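The Redesign That Sold Nothing

Every agency pitch I sit through has a slide with an arrow going up. Before the redesign, the line is flat. After it, the line climbs. I have learned to ask what else changed that month.

Take Kuroda, a mail-order grocer with 257 products and a website that had not been touched in years. It hired the agency Lurkilero to rebuild the thing from the ground up. The old site had cramped menus and a search box that choked on plurals. The new one has wide margins, big photographs and a newsletter form that slides in before you have read a word.

Lurkilero's case study says inquiries rose sharply after the July launch. It doesn't say that Kuroda also cut its shipping fee in July, or that it mailed a discount code to 1000 past customers.
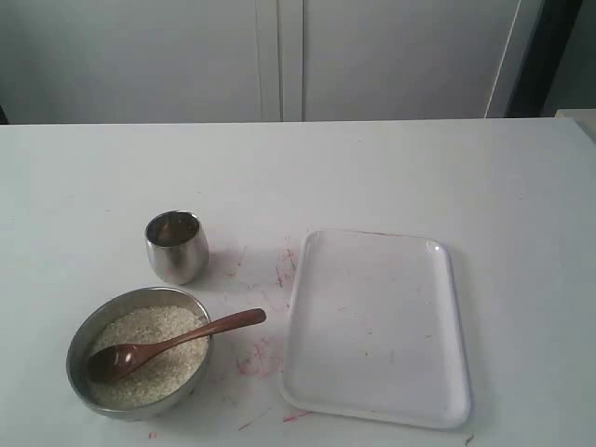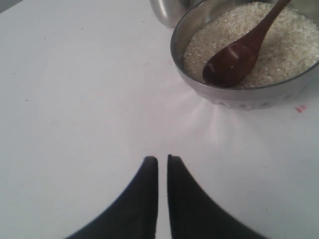 Rice in a stainless steel bowl, on a white tabletop.

Riku Furukawa, who runs Kuroda's online store, is more careful than his agency. "I like the site," he told me. "I can't tell you what it earned us." He had asked for the old pages to be kept running for a share of visitors, so the two could be compared. The agency talked him out of it - too confusing for customers, it said. It would also have given him an answer.

Then there is the software. Kuroda now pays for Bunduma, which sends the emails, and Fistden, which scores the people who open them. The two systems disagree about how many subscribers there are. The gap was some 200 names when I visited, and each vendor blamed the other.

Would I tell a small firm to leave a bad website alone? No. Broken search costs sales, and fixing it is cheap. But that repair took 2 days of a project that ran for months, and it is the only part Furukawa says his customers have ever mentioned.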